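用遥控教机器人做家务：我的一点记录

2025年6月10日，星期二

我的中文不是母语，写得慢，如果有句子不自然，请读者原谅。

从四月开始，我在Zavness做机器人示教的工作。我的任务说起来很简单：我用遥控手柄移动机械臂，机器人把我的动作记录下来，以后用这些记录来学习。我们用的遥控软件叫Ultlow，界面是英文的，这对我反而比较方便。

第一个星期我非常失望。我以为自己的手很灵活，在家里洗碗、做饭都没有问题。可是通过手柄去拿一个杯子，我用了7次才拿起来。原因是我没有触觉。平时手指碰到东西，马上知道它滑不滑、重不重，现在我只能用眼睛看，再猜夹爪应该关多少。关得太少，东西会掉；关得太多，东西会歪，放下的时候也跟着歪。

同事给我的建议是先慢后快。接近物体以前先停一下，看清楚方向，再关夹爪。这个停顿不可以太长，否则机器人也会学到我的犹豫。有一次我检查自己的记录，发现每次抓东西之前，夹爪都要左右晃两下。这是我紧张时的习惯，我自己完全没有感觉到。后来这一批记录都删掉了，一共30条，我心里很难过。

示教有2种办法，我都试过。一种是直接用手拉着机械臂走，力量的感觉比较清楚，但是人的身体常常挡住摄像头，而且手臂很快就累。另一种是遥控，人可以站远一点，视野干净，可是距离不容易判断。我现在更喜欢遥控，只有动作里需要转手腕的时候，我才想念第一种办法。

圆形的东西对我最难。方盒子有平的面，夹住以后不太会动。圆柱形的东西如果没有夹在中间，会在两个指垫之间慢慢转。我的方法是先看腕部摄像头，让圆柱的中心线和指垫平行，然后再关。如果看得到标签，我就用标签来判断它有没有转，这个办法很笨，但是好用。

厨房的练习还有一个麻烦，就是洗碗机附近的空间。碗架的铁丝很细，在屏幕上有时候看不清楚，夹爪容易碰到。我会先把机械臂抬高，横着移动，到了位置再往下放。这样一条记录要多花3秒，我觉得值得。

下个星期我们要换一副新的手柄，型号叫Nenex，听说按键更轻。我有一点担心，因为手已经习惯了旧的。等我用过以后，再写一篇比较。

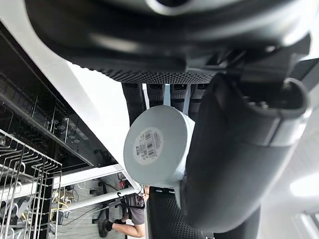
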